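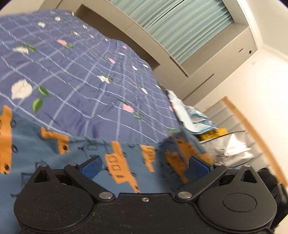

Natsumi reckons the indigo vat is too cold and that I've been blaming the reducing agent for no reason. She came by at lunch, stuck her hand over the bucket (gloved, thank goodness) and told me to get it up to 86 before I touched anything else. So, thermometer out. It read 74. Fine, Natsumi.

November, vat notebook, continued from the page with the coffee on it.

Warmed the bucket in the sink with two kettles of hot water, lid on, and left it while I wound the rest of the Grirnton cotton into skeins. By 2:30 it was at 86 and the surface had that coppery skin again, with a nice fat clump of bubbles in the middle. I was so pleased I nearly forgot to skim it! Liquid underneath was yellow-green when I dipped a white spoon. Last time it was plain murky blue and I dyed with it anyway, hence the sad streaky pillowcase.

First swatch, Candeo linen, scoured last night and soaked for an hour. 2 minutes under, squeezed at the surface, out slowly. Came up green and went blue on the line in the time it took me to find my pen. Did 8 dips on the one piece with a good long airing between each, and snipped a strip off after every dip for the card. The jump from the first to the third is huge. After the sixth I can hardly tell them apart except by the window, so for the big tablecloth I'm stopping at six and saving my back.

Cotton skeins: 360 grams dry, which is too much for this bucket. I knew that and did it anyway. The middle of each skein is paler where the ties were (tie looser, figure eight, I write this every single time). Vat looked tired afterward and dropped to 79, so I stirred in a bit more lime and fructose and put the lid back on. No more dyeing today.

pH strips are the old Jatgate ones and I don't trust them. Somewhere between 10 and 11, depending how hard you squint. New strips are on the list, along with gloves, size small, and a second bucket with a proper lid.

Rinsed the linen in three changes of water, then a splash of vinegar in the last one. It still gave off a little blue when I rubbed it with a white rag. Will wash again tomorrow with the plain soap and rub again before I cut it.

Note for whoever opens up: please don't stir the vat! Check the temperature first, then come find me.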